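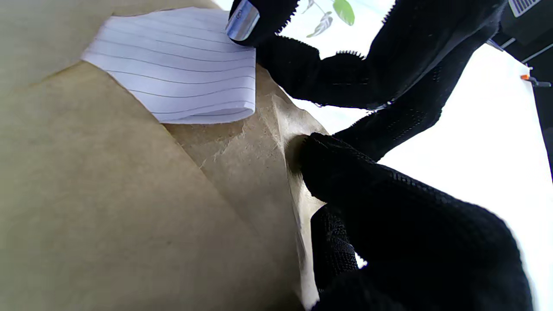 クラフト紙の袋と罫線紙

作業ノート 3月 大豆「ヘモラ」発芽試験の途中

やっと数字が出た!千粒重は339g。1000粒をトレーに広げて、割れ豆としわ豆を除いてから量った値。去年の畑のものより一回り大きい気はしていたけれど、秤で見るとやっぱりうれしい。ババエイさんに見せたら「これは味噌より煮豆だな」と言って、すぐ煮る話になった。待って、まず発芽を見てから。

豆の色は淡い黄で、へそは茶。へその色が濃いものが少し混じっている。交雑なのか、乾燥のときの汚れなのか判断がつかないので、別の小皿に取り分けた。濡らした綿棒で拭いても色が落ちなかったものは、畑の端に別に播いて花の色まで見たい。紫花が出たら大ごとだけど、それはそれで面白い。

水分は水分計で三回測った。二回目だけ高く出たのは、たぶん手で握って温めてしまったせい。記録には三回分とも残す。乾燥棚の上段と下段で差があるかどうかは次回。下段のほうが乾きが遅いという実感はあるのに、まだ一度もまともに比べていない。
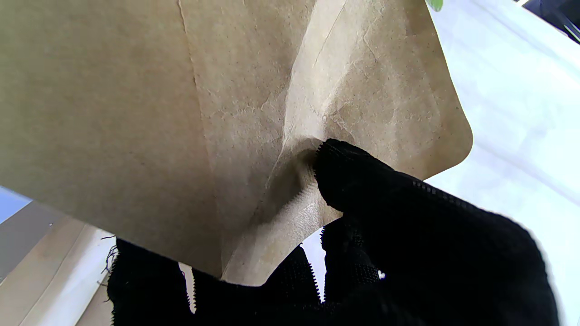 保存中の種は、温度より湿度の上がり下がりが怖い。梅雨のあいだに吸った水を夏に吐いて、秋にまた吸う。これを繰り返した豆は、見た目がきれいでも根の出方がばらつく。室内に出しておく分には紙の袋が好きで、クラフト紙は握ったところから斜めにしわが寄り、脇の折り目も開いたり潰れたりする。折り目は傷みやすいので、長く置く種は紙ごと蓋つきの缶に入れ、乾燥剤を添えること。缶の蓋は開けたらすぐ閉める(自分への注意。先月、開けっぱなしで昼を食べに行った)。

発芽試験の設定
・一皿に40粒、全部で6皿。
・ろ紙を二枚敷き、水は縁に溜まらない程度。
・三皿は乾いた豆をそのまま置く。
・残り三皿は、湿らせた布の上で一晩ゆっくり吸水させてから置く。
・培養器はホルニヴォンの古いほう。扉の近くは温度が低いので、毎朝皿の位置を入れ替える。
・根が種皮を破って、豆の長さを超えたら発芽と数える。種皮が裂けただけのものは数えない。

一晩吸水の組を入れたのは、キアニさんの提案。乾ききった大豆をいきなり水に漬けると、子葉が急に膨らんで割れることがある。言われてみれば、去年の枝豆でも白い割れ目の入った双葉をたくさん見た。あれが全部吸水のせいだったら、播く前の一手間でかなり変わる。試したくてたまらない!
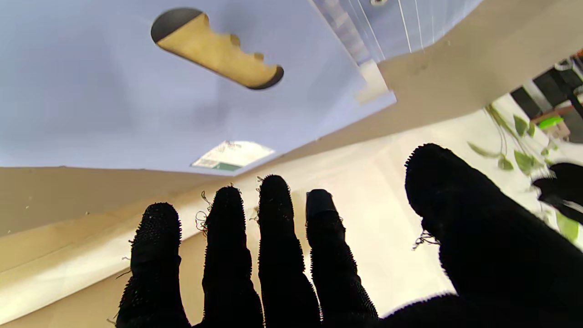
二日目の様子
朝七時、培養器を開けた瞬間に豆のにおい。ゆっくり吸水させた組は種皮のしわがほぼ消えて、丸々としている。そのまま置いた組は、片側だけ膨れて種皮が波打っているものが目立つ。まだ根は見えず。どの皿にもカビなし。三番の皿だけ水が多すぎたので、ろ紙の端で吸い取った。

夕方にもう一度見たら、吸水組の五番の皿で一粒、へその脇が白く尖っていた。ルーペで見ると確かに幼根。思わず声が出て、隣の部屋からババエイさんが来た。二人でしばらく覗いていたので、その間に培養器の温度が下がったかもしれない。温度記録の夕方の谷はこれ。

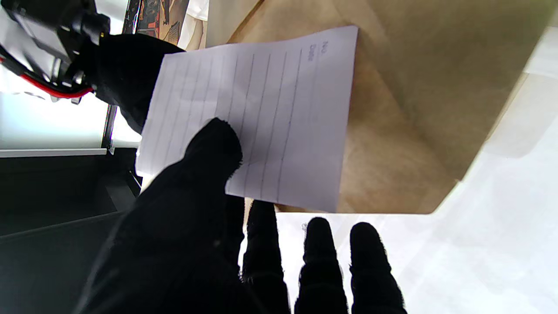

数え方の記録は、今回から皿ごとに紙を分ける。前回は一枚の表に全皿を詰め込んで、四日目に列を一つずらして書いてしまい、合計が合わなくなった。罫線紙なら余白に「No.」と「Date」の欄が刷ってあるので、No.に皿の番号、Dateに置床した日を書き、あとは一行を一回の観察に使う。発芽した粒はその場でピンセットで抜き、抜いた数を書く。残りの数は引き算で済ませず、目で数えた値も並べておく。

チコウ圃場の土はまだ冷たい。地温計を北の畝に挿しっぱなしにしてあるから、明日ついでに読んでくる。播種は急がない。鳩よけの糸も足りないはずなので、張る前に物置を確認。

宿題
・へその濃い豆の小皿にラベルを貼る。
・電気伝導度も測ってみたい。浸出液を取る容器は、キアニさんに借りられるか聞く。
・千粒重を別の袋の豆でもう一度。
・煮豆用に割れ豆を回す(ババエイさん、塩は控えめで)。
・三番の皿、明朝いちばんに見る。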